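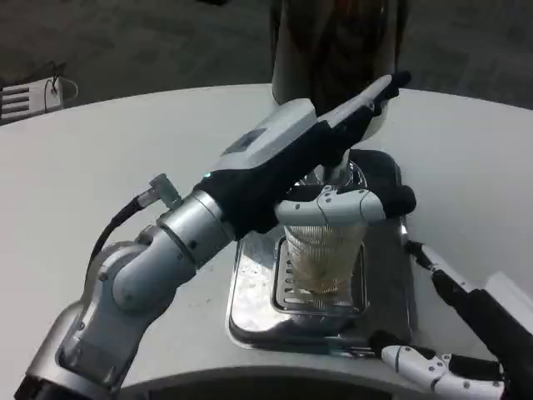
ドリンク抽出の教示データを収録しているところ。左手の指はカップの縁に。

## はじめまして、ガルカード(Garkard)です

こんにちは！ガルカードでデータ収録チームのまとめ役をしている、ショバ・チョードリーです。会社案内のページは社長が書くものだと思っていたのですが、「毎日ロボットと一緒にいる人が書いたほうがいい」と言われてしまい、収録の合間にこれを打っています(いまは午後、抽出機のタンクに水を足し終わったところです)。

私たちの仕事をひとことで言うと、ロボットに見せる「お手本」を集めることです。カップを取る、置く、注ぎ口の下に合わせる、待つ、持ち上げる。人なら考えもせずにやっている動きを、操作者がロボットの腕と手を通して何度もやってみせて、映像と関節の動きを一緒に記録していきます。それを学習用に整えて、お客様や社内の研究チームに渡すところまでがうちの担当です。

## どうして飲み物なの？

よく聞かれます！最初はブロックを積んだり箱を並べたりしていたんです。でも、きれいに並んだブロックばかり上手になっても、お店の現場ではあまり役に立たなくて……。そこで始めたのが、ドリンクの課題を集めた「クンディック(Kundik)」というプロジェクトです。

透明なカップって、本当にやっかいなんですよ。カメラには背景が透けて写るし、強く握ればへこむし、弱ければ滑るし、中身が入ると重さまで変わります。縦に細かい溝の入ったカップだと光の出方がまた違って、初めて使った日はみんなで頭を抱えました。ステンレスの受け皿も照明をよく反射します。照明を落とそうかという話も出たのですが、お店の受け皿だって光っているよね、ということで、そのまま録っています。

いまクンディックの課題は全部で12種類。ひとつの課題につき200本のお手本がそろったら、いったん区切って中身を見直します。

## お手本の集め方

収録は三人ひと組です。ひとりが操作、ひとりが机まわりの準備と安全確認、もうひとりが記録とラベル付け。操作は思ったより肩がこるので、68分やったら交代というのがうちの決まりです。半端な数字ですよね(笑)。昔の収録ソフトが68分ごとにファイルを区切っていた名残で、ソフトを新しくしたあとも、なんとなく体がこの長さに慣れてしまいました。

うまくいかなかった回も捨てません。カップを倒した、指が縁に引っかかった、注ぎ口からずれた。そういう回には「失敗」の印と、どの時点でどうなったかのメモを付けて残します。途中で持ち直した回はとくに人気で、研究チームから「もっとください」と言われるくらいです。わざと失敗するとすぐばれるので、そこは自然体でお願いしています。

毎回同じ位置にカップを置かないのも大事なところ。受け皿の右寄り、左寄り、少し手前と、準備係が一回ごとに変えます。操作する人の癖も偏らないように、同じ課題を必ず複数の人が担当します。

## チームのみんな

**タルン・カマト**は操作がいちばん長い人です。動きがゆっくりで静かなので、新人はまず彼の収録を見て覚えます。

**ビンドゥ・カルタ**はラベル付けの責任者。「つかむ」と「触れる」の境目はどこか、という話を始めると昼休みが終わります。うちのラベル基準書はほぼ彼女の作品です。

**クマレサン・ナダール**は機材担当。ケーブルの取り回しから指の小さなねじの締め直しまで、何でも見てくれます。

**郭景輝(King-fai Kwok)**は収録データを確認する仕組みを作っています。カメラと関節の時刻がずれた回を見つけてくれるのは、だいたい彼のプログラムです。

## 収録場所

拠点は二か所あります。机の上の課題はタルサイド(Talside)のスタジオ、棚やドアのような大きめの課題はブラックウッド(Blackwood)の倉庫で録っています。タルサイドのほうは見学もできますよ。収録中は声をかけられない時間がありますが、休憩に入ったら何でも聞いてください。

## 一緒に働きませんか

操作者とラベル担当を募集しています。ロボットの経験はなくて大丈夫です。私も前は喫茶店で働いていて、飲み物を出すほうの経験しかありませんでした(それが今こんなに役に立つなんて！)。細かい作業を落ち着いて続けられる方なら、きっと楽しめると思います。12月からは夕方の枠も増えるので、学校や別のお仕事と両立したい方もぜひ。

見学、採用、データ収録のご相談は、どれもこのサイトのお問い合わせフォームからどうぞ。返事は私かビンドゥが書いています。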